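# Four-stroke trail bike hard to start when hot, fine when cold

Posted by **Teodor Chiriac**, 21 February 2026

I have a 250 four-stroke single, a Lungu trail bike with a carburetor and kick start only. Cold, it starts on the second kick with the choke on. Once it has been ridden for 14 km or so and I stop it, it won't start again until it has sat for 26 minutes (I timed it last weekend). If I stall it on a climb I am stuck.

What I have done so far: new plug, cleaned the pilot jet, drained the float bowl, new air filter oil. Spark looks blue with the plug out and grounded on the head. Float height is to spec. I have not checked the valves. The bike has 628 hours on it according to the meter, and the last owner had no records. 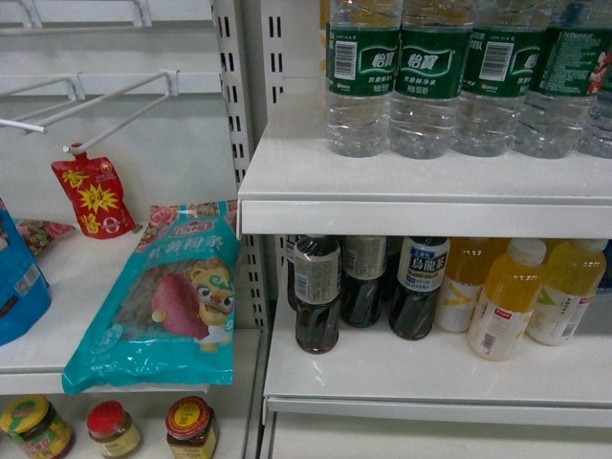 Fuel is the pump grade the manual asks for, with no additive. I mostly ride alone and a long way from any road, so this has to be fixed before I go out again. On the last ride I had drunk all my water before the engine would fire, and I now pack two plastic bottles of water, plus a plug wrench. Once it does fire it pulls well and idles normally. No smoke, no oil use that I can measure.

Should I be looking at the carburetor again or at the valves?

---

**Paula Ardeleanu**

Valves first. Check the intake side before you spend money on anything.

On a four-stroke like yours the intake valve faces and seats wear, the valve moves up into the head, and the clearance closes up. Cold, there may be just enough gap left for the valve to shut. Hot, the gap goes to nothing and the valve is held slightly open, so you lose compression at kicking speed. When it is running fast enough the leak matters less, and that fits with it pulling well once it fires.

Do it with the engine stone cold, piston at top dead center on the compression stroke. Use feeler gauges and write down every reading. If an intake is tight, fit a thinner shim and check it again after 10 hours. If it has closed up again by then, the valve is done and the head needs to come off. Don't keep shimming it.

If the clearances are all in spec, do a leak-down test with the engine warm and listen at the carburetor, the exhaust and the oil filler.

---

**Ustyna Kushnir**

Just buy a hotter coil. Mine did the same and I put a Destero coil on it and it was better. Also try more throttle.

---

**Gintarė Kivi**

I agree with Paula on the order, but don't rule out the ignition completely. A stator winding can open up when it gets hot, and a spark checked on a cold engine won't show that. Next time it refuses to start, pull the plug right there and look. If the spark is weak or missing, measure the stator resistance hot and compare it with the cold figure in the manual.

And please don't pump the throttle on a hot engine with an accelerator pump carburetor. Each twist squirts in raw fuel. Hot start lever out if you have one, throttle closed, one full slow kick past compression, then a proper kick.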